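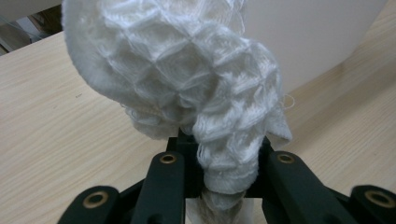
Grasp state estimation

14 shares · 2 comments

Grasp state estimation is the bit of robot software that answers one nagging question: have I got hold of something, and if so, how well? I've worked on it long enough to think of it as a subject of its own, though you'll often find it tucked under perception in one textbook and under control in the next. (I lean towards perception, but I wouldn't fall out with anyone over it.)

In its simplest form the estimate is a yes or a no. The software looks at how far the fingers have closed and compares that with how far they were told to close. If they stopped early, something is probably between them. That works nicely for a block of wood. With cloth and paper it gets murky, as both squash down to nearly nothing and the fingers end up almost where they'd be with no object at all.

Approaches

The older family of methods uses thresholds. You pick a finger gap, you pick a time, and you call it held if both are met. Urkel, the little library I started with, did it this way and checked its estimate 68 times a second. It was quick and easy to read, and it was hopeless with a single sheet of paper. 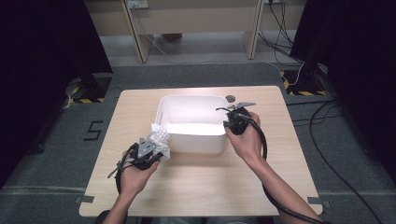 Two hand-held grippers at a white bin, the left one holding crumpled paper.

Newer methods learn the estimate from pictures. A person carries out the task with hand-held grippers, the views get saved, and a model is trained to say which moments count as held, touching or free. Kofler is the package I use now. My own training set has 3,300 short clips in it, each labelled by hand, and I did a fair chunk of the labelling in June with the curtains drawn against the sun. The three-way label was my idea and I still like it, although "touching" causes more arguments than the other two put together.

There's also a middle road, where the learned model makes a guess and a plain old filter smooths it over the last 16 views. I'm fond of this one! It stops the estimate flickering, and a planner that's waiting to move an arm hates flicker more than it hates a small delay.

Trouble with edges

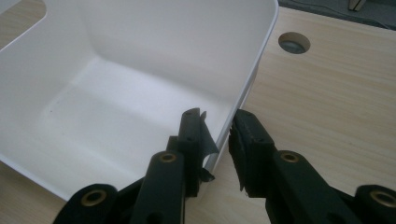 Thin edges are where most estimators come unstuck, mine included. A finger that sits on each side of a rim looks very like a finger that's pinching it, and the difference may be a sliver of background. With the white bin that sliver is a strip of bright tabletop between the rim and the right-hand pad, and the model has to learn to care about it. Anything hanging near a fingertip makes life harder, like the loose bit of black tape that overlaps the rim on the left finger. A model can easily take a scrap like that for part of the object. I label a view of this sort as free unless I can see both pads meeting the plastic, and I write the rule down so I don't drift from it later on.

Use in planning

A planner rarely wants the raw estimate. It wants to know whether the next step is allowed, so the usual arrangement is a gate: lift only if held, let go only if held and over the target, try again if free. In Grarona, the planner I pair with Kofler, each gate can have its own level of certainty. I set the lifting gate low and the letting-go gate high — a failed lift just means another go, while something dropped in the wrong spot has to be found first.

Testing

Kurnier is the replay tool I use for checking all this. It feeds saved clips back through the estimator and marks every view where the answer changed since the last version. Soft things get their own batch, separate from the hard ones, otherwise a gain on boxes hides a loss on fabric. I've been caught by that before and it cost me a good few evenings.

Last edited 3rd September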